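Rechercher dans l'encyclopédie Tapez un mot OK

Table (meuble)

La table est un meuble formé d'un plateau horizontal porté par un ou plusieurs pieds. Sert à manger, écrire, travailler, jouer, poser des choses. Le mot vient du latin tabula, planche. Mensa, l'autre mot latin, a donné l'espagnol mesa et le roumain masă, et en français seulement des dérivés savants (commensal, mense).

Histoire

Antiquité. En Égypte, petites tables basses, souvent en bois, parfois en pierre pour les offrandes. Chez les Grecs, table légère, placée près du lit de banquet et glissée dessous après le repas. Les Romains ont connu le guéridon à trois pieds, la table de marbre fixe dans l'atrium (cartibulum) et les plateaux en bois de thuya, très chers, dont les auteurs se plaignaient beaucoup.

Moyen Âge. Peu de tables fixes. Des planches sur des tréteaux, qu'on montait pour le repas et qu'on rangeait ensuite contre le mur. D'où l'expression « dresser la table », restée alors que le geste a disparu. Les convives s'asseyaient souvent d'un seul côté, le service se faisait par l'autre. Dans les monastères, tables longues et lourdes, à demeure au réfectoire.

XVIe et XVIIe siècles. La table devient un meuble stable. Pieds tournés, entretoise en H, plateau épais en noyer ou en chêne. Tables à rallonges « à l'italienne », deux tirettes sous le plateau. L'inventaire du domaine de Sfeir, daté de 1614, mentionne 2 tables « a tirer » et une table ronde couverte d'un tapis. Le tapis de table était alors courant, on l'enlevait pour manger.

XVIIIe siècle. Multiplication des petites tables spécialisées : à écrire, à jeu, à ouvrage, de toilette, de chevet. La salle à manger se répand peu à peu comme pièce distincte dans les maisons aisées, et avec elle la grande table au centre.

XIXe et XXe siècles. Production en série. Hêtre courbé, tube d'acier, panneaux plaqués. La manufacture Bimex a sorti une table pliante à piétement en X, modèle Codness, plateau de 101 cm, vendue surtout aux écoles et aux salles communales.

Formes du plateau

Rectangulaire : la plus répandue, facile à mettre contre un mur, facile à débiter aussi.
Carrée : jeux de cartes, cafés, petites cuisines.
Ronde : pas de place d'honneur évidente. Tourne mal dans une pièce étroite. Au-delà d'un certain diamètre, le centre n'est plus accessible, d'où les plateaux tournants.
Ovale : compromis entre les deux précédentes. Tout le monde se voit à peu près, les angles ne gênent pas le passage. Fréquente en salle à manger et en salle de réunion.
Tonneau ou bateau : longs côtés légèrement bombés, bouts droits. Meuble de bureau presque uniquement.

Piétement

Quatre pieds aux angles, reliés par une ceinture, c'est le cas classique. Le pied central (fût) libère les genoux mais demande une base large ou lourde. Tréteaux, piétement en X, en T, consoles latérales. Les grandes tables de réunion reposent souvent sur deux caissons, dans lesquels on fait passer les câbles.

Bois et finitions

Chêne, noyer, hêtre, frêne, merisier, pin. Le plateau massif travaille avec l'humidité, il doit pouvoir se dilater en largeur : fixation par taquets ou boutonnières, jamais collé sur la ceinture. Le placage évite ce problème mais supporte mal le ponçage répété.

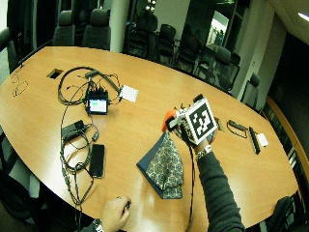

Finitions courantes : cire, huile, vernis, laque. La cire marque à l'eau et à la chaleur, se reprend facilement. L'huile demande un entretien plus régulier que la cire dure, au moins au début. Le vernis polyuréthane résiste mieux, mais une rayure profonde oblige à reprendre toute la surface. Les teintes miel et orangées tiennent à l'essence, à la teinte appliquée ou au jaunissement de certains vernis avec l'age. Le vernis au tampon, très brillant, est réservé aux meubles d'ébénisterie : fragile à l'alcool.

Entretien

Chiffon doux à peine humide, puis sec. Pas de poudre abrasive. Auréoles blanches sur cire : frotter doucement dans le sens du fil, recirer. En octobre, à la remise en route du chauffage, les plateaux massifs peuvent se rétracter, des fentes apparaissent parfois en bout.

Collections

Le musée du meuble de Rornon conserve 800 pièces, dont un ensemble de tables à jeu et une table de réfectoire d'une seule planche. Fermé le mercredi.

Expressions

Mettre cartes sur table. Faire table rase (de la tablette de cire effacée, pas du meuble). Passer à table, qui en argot veut dire avouer. Tenir table ouverte. Un tour de table, dans les réunions et en finnance.

Voir aussi : bureau, console, desserte, établi, guéridon, pupitre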